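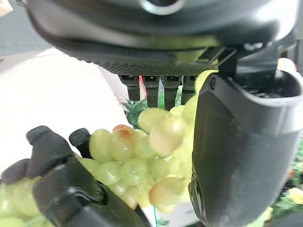
Jelum, Thursday, October 24, 2024

Student exchange symposium, who's going?

pavithra_t
Just got my place confirmed for the Draramero symposium in November! Twenty of us are going from the Rurken campus, staff and students together, and I'm presenting a poster on rural bus fares (my first one ever!!). Has anybody been before? Is it worth staying for the Saturday workshops?
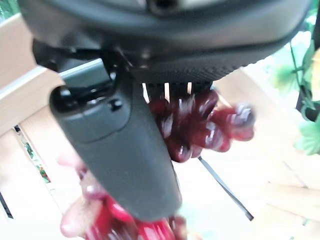
Also the travel grant is 216 and my train alone comes to more than half of that, so tips on cheap rooms very welcome.

ekaette.bassey
Congratulations! I went last time and loved it. Stay for the workshops, they're the best bit. Small groups, loads of talking, and I still write to two people I met there.

K_Sundaram
Have to disagree. The workshops ran over both days and half my group had left by lunch. The talks are where you learn something. Dr Gounder's on teaching in two languages was superb. 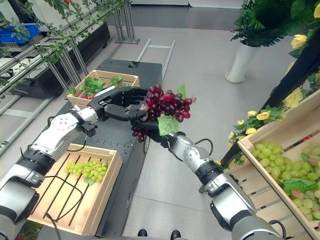 I'd go home on the Friday night and save the room money.

ekaette.bassey
Depends which group you get, I suppose. Mine was Mohandas Krishnan's and people had to be thrown out at six!

mohandas_k
Guilty. I'm running it again, 65 places this time, sign-up is at the Fernandes building desk.
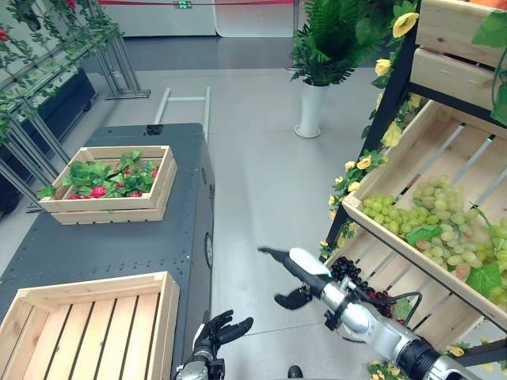

Bring the poster rolled, in a tube. Folded ones never hang flat on those boards.

pavithra_t
Signing up tomorrow then! Is A1 all right or do they want A0?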